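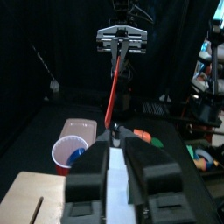
Wrist view, the red stick between the two grippers

Why does my second arm let go too early on a handover?

Posted by Elif Naz Tuncer, August 2019

I'm running two arms across one table with the Tosmont planner, and I've trained the handover on 200 demos. The far arm brings the red stick over, the near one goes to take it, and then in 6 out of 30 tries the far gripper opens before the near one has closed! I'm only feeding the policy the wrist cameras right now (the fixed one felt like overkill). Is this a timing bug or do I just need more data?
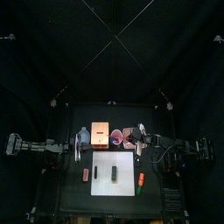

Same table from the fixed camera, both arms in view

Pui-shan Cheng

I'd look at your timestamps first. My two wrist streams were drifting apart and the policy learned a "close" that happened a hair late, so the release always won the race. Log both gripper commands against one clock and plot them together. Then put the fixed camera back in! A thin stick seen lengthwise from one wrist is really hard to judge for depth, and the side view helped mine a lot. I'd also make the release wait on the other gripper's current reading, and keep that check outside the policy.

kwok_fan

more data. I have 1,339 demos and mine's fine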